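Students begin two-arm robotics project at Talebi College

28 October 2024

Talebi College has opened the first term of its Clernance project, in which students of engineering and computing learn to set up, operate and assess a pair of robot arms. The project is open to all students in their second year and is led by Shahram Azimi, Head of Engineering. Sessions are held in Room 307 of the Pornirgate building and will continue until March, when each group will present its work to staff, parents and visitors.

The project replaces the former robotics option, in which students built small wheeled vehicles from kits. The college decided at the end of last year that the option should be brought closer to the kind of work students may meet in employment or at university. Handling objects on a work surface was chosen as the theme for the first year. The task is simple to describe and can be done by a person without much thought, but it asks a great deal of a machine and of those who must prepare it.

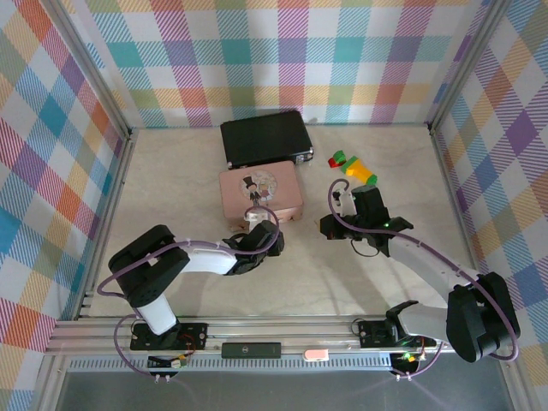
The shared workspace, with both arms on the front rail and the boxes and toy blocks set out towards the back.

Each group is given use of the workspace for one session in turn. While one group is at the arms, the others work at the benches on their written plans, their program code and their logs. Students are expected to draw up a plan before they take their turn, stating which object is to be approached, which arm is to be used and where the other arm is to be kept in the meantime. The plan is signed by a member of staff before the arms are switched on.

The early weeks have been given over to safe working and to moving the arms slowly by hand control. Students then proceed to short set movements, which they write and test on a computer before trying them at the workspace. Groups which are ready may go on to tasks in which both arms take part. There is no requirement to reach the final stage, and marks are awarded for the quality of the planning and the records as well as for the result.

"We have asked students to write down what they expect the arm to do before they run it," said Mr Azimi. "When the arm does something else, they have a proper starting point for finding out why. Some of the best logs we have received so far describe attempts that went badly. The students have been patient, and they have been generous in sharing their notes with other groups."

Cameras form a large part of the work. The arms carry cameras near the gripper, and a fixed camera looks over the whole surface. Students compare the different views in order to judge how far a gripper is from an object and whether anything stands in the way. Several groups have reported that the close view is harder to use than they had supposed. Once the gripper has come near to a large flat surface, that surface may hide most of what lies behind it, and the fixed view must be consulted before the next movement is made. 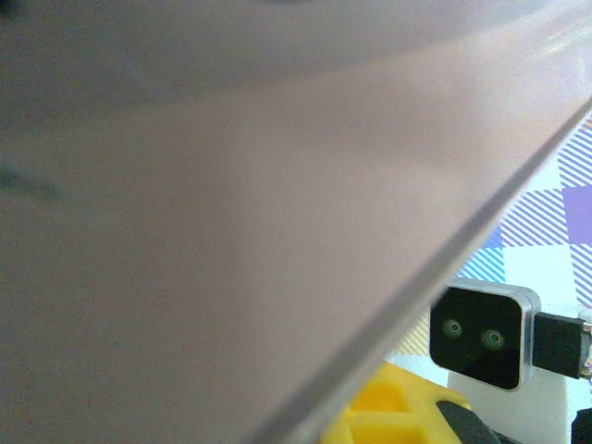
Close view from a camera near the gripper: a flat surface fills much of the view, with a camera module and patterned cloth beyond it.

A short lesson on camera position has been added to the course as a result of these reports. It covers angle, distance, glare from overhead lighting and the difference between sharp and soft focus. The lesson will be given again after the half-term break for students who missed it, and the notes are available from the Engineering office.

Funding for the first year has come from the college's own budget and from a grant of £800 from Clirance, a Pornirgate firm which supplies fittings and small parts to workshops in the area. The grant has been spent on spare parts, storage and printed workbooks. Clirance has also offered two visits to its premises, the first of which took place earlier this month. Students were shown how parts are sorted and packed by hand and by machine, and were able to put questions to the staff on duty. The second visit is planned for the spring term. 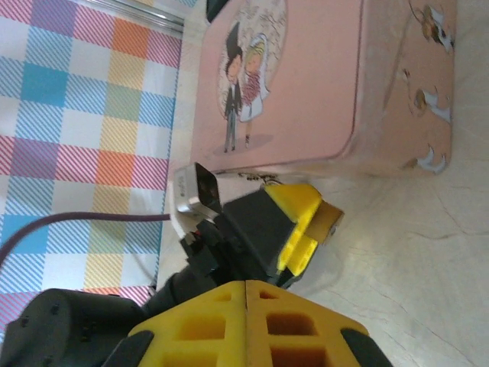
The choice of objects was left to the students, within limits set by staff. Nothing may be sharp, heavy or made of glass, and each object must be entered in the project list with its weight and size. Groups were encouraged to bring forward items with different shapes and finishes, so that a method which suits one will not necessarily suit the next. The pink tin has rounded corners, and a picture of a bride and groom on the lid. In the written plans, students are asked to refer to a feature of this kind when stating which way round an object is lying, as "left" and "right" can mean different things in the fixed view and in the view from the arm. The yellow tip of the gripper finger is likewise used as a reference point in the notes. A standard form for recording these details has now been agreed and will be used by all groups from the start of next half-term.

Records from the sessions are kept in a shared folder. By the close of the most recent session the groups had entered 973 attempts, each with the name of the object, the arm used, the intended movement and the outcome. Computing students have begun to sort the entries and will prepare a summary for the whole year group. They have found that some early entries lack an outcome, and groups have been asked to complete these where their own notes allow it. Entries which cannot be completed will be kept but marked as partial.

Staff have also made some changes to the running of sessions. The changeover between groups was at first too short, with the result that objects were sometimes left in the position used by the group before. A written starting layout has now been introduced. The layout gives the place of each object and the resting position of both arms, and it must be checked by two students before the session begins. A copy is fixed to the wall beside the door of Room 307.
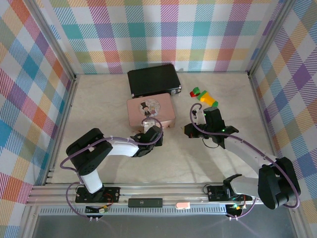
The two arms at the workspace, with the left gripper in front of the pink tin and the right gripper near the toy blocks.

The presentation in March will take place in the main hall, which has seating for 100. Every group will give a short talk on its plan, its method and what it would change, and there will be a period for questions at the end of each talk. Groups may show a recorded movement or carry out a task before the audience, as they prefer. Families of students taking part will receive details by letter. Remaining places will be offered to local schools and to residents of Pornirgate.

The college intends to run the Clernance project again next year. Members of staff from other departments have asked whether their students might take part, and a small number of places may be set aside for students of art and design who are interested in the making of fixtures and work surfaces. A decision will be announced in the summer term.

Second-year students who have not yet joined a group may still do so until the end of the present half-term. Forms should be collected from the Engineering office and returned there, signed by the student's personal tutor. Questions about the project should be addressed to Mr Azimi through the college reception.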